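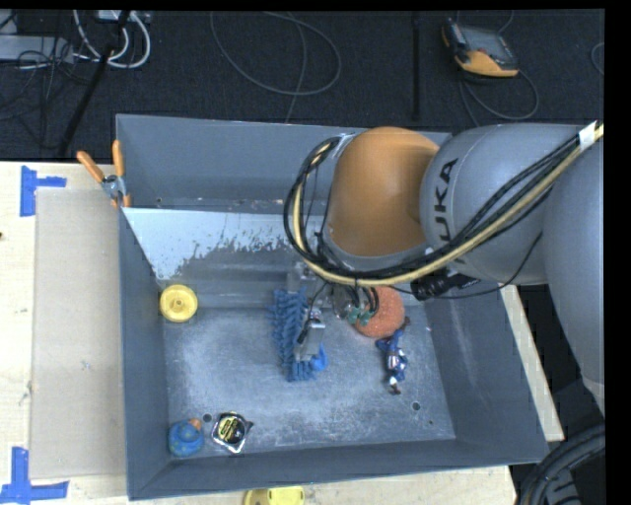
Gripper over a blue brush in the gray bin.

How to Log an Action Scene, Shot by Shot

A shot log is a written list of every shot in a scene. It is the quickest way to find out how a chase or a fight is put together, and you can make one with a movie, a pause button and a spreadsheet.

What you need

A copy of the movie you can step through frame by frame. Streaming players often skip in ten-second jumps, so a disc or a file works better. The examples on this page come from the rooftop chase in Farklow.

Step 1. Pick the scene

Keep it under 4 minutes for your first try. Write down the start and end times. Begin at the first cut into the new location, even if the running starts later.

Step 2. Watch it twice without stopping

Watch once with sound and once on mute. Don't take notes yet.

Step 3. Set up the columns

Shot number, start time, length in seconds, shot size, camera movement, what happens, sound. For shot size, use the usual short forms: CU for close-up, MS for medium shot, LS for long shot.

Step 4. Log the shots

Go to the first cut and fill in one row. Step forward to the next cut and fill in another. The Farklow chase came to 39 shots. Keep the "what happens" column short: "jumps gap, left to right" is enough. Always note the direction of movement.

If a whip pan or a flash hides a cut, step back and forth until you find the change. If you still can't tell, log it as one shot and put a question mark beside it.

Step 5. Work out the average

Divide the scene's total seconds by the number of shots. Then look at the shots that are far from the average. In Farklow the longest one runs 11 seconds and comes right before the fall.

Step 6. Write it up

Write one paragraph on pace, one on space and one on sound. Refer to shots by number so a reader can check them.

For a second scene, try the stairwell fight in Brustden. It has fewer cuts and a lot more camera movement, so the movement column will take most of your time.

Last updated 20 Jan 2020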